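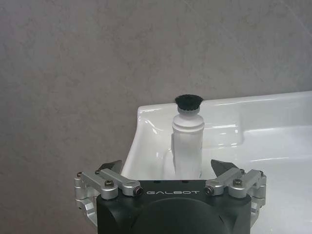

According to one reviewer, the kit got her through a two-country study visit without a single session starting late over the headsets, and she would order it again with a second charging tray.

Wuvov Delegate Interpretation Kit
Item no. 2687
Supplied by Gundport Conference Equipment

The Wuvov Delegate Kit is a portable interpretation set for small international meetings: exchange programs, young leader conferences, trade delegations, and site visits where the group doesn't all speak the same language. It needs no booth and no fixed wiring. The interpreter speaks into a headset microphone, and listeners hear the translation through a receiver worn on a neck strap.

What's in the case
Interpreter transmitters with headset microphones: 3
Charging trays: 1
Receivers with neck straps and single-ear earphones: set by the size you order
Spare earphone pads
Hard carrying case with foam insert
Quick start card in English, Spanish, French, and Russian

Languages and channels
Each transmitter uses its own channel, so a standard kit covers three languages at once. Listeners pick theirs with the dial on top of the receiver. The dial can be locked once it's set, and we suggest locking it for plenary sessions. A fourth channel is kept open for the chair or a tour guide, using an extra transmitter sold separately.

Range
Almost 100 feet indoors with a clear line between the transmitter and the receivers. Thick walls and elevators cut this down. For larger halls, ask for the Brakis base station, which plugs into the house sound system and works with the same receivers.

Can we take the kit on a bus between venues?
Yes. The interpreter should sit near the middle of the bus. Keep the transmitter clipped to clothing and off the metal seat frame.
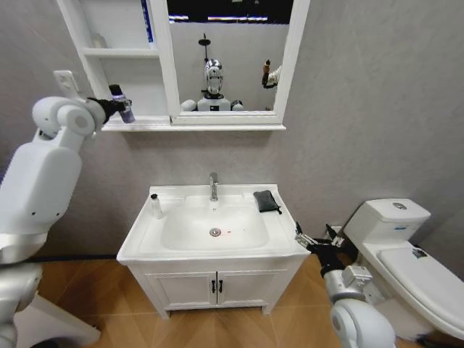

Several customers have asked whether delegates can bring their own earphones. They can. The receiver has a standard 3.5 mm jack, and most wired earphones will fit. Earphones with a built-in microphone sometimes give sound on one side only, so test them before the opening session.

Charging and cleaning
Place the receivers in the tray with the dial facing you. A red light means charging and a green light means full. Leave the set overnight before the first day. Wipe receivers with a slightly damp cloth and replace the earphone pads after each event. Don't spray anything directly on the transmitter.

Rental or purchase
Rental is by the event and has a minimum of 4 days, counted from the day the kit arrives. Purchased kits come with a one-year warranty on transmitters and receivers. Earphones and straps are not covered. For October conferences, please reserve early. It is our busiest month and we hold a limited number of rental kits.

Shipping
Sent from our Baptista warehouse. For use outside the United States, check the radio rules of the host country before you order. We can supply a packing list with serial numbers for customs.

Page updated 28 Apr 2022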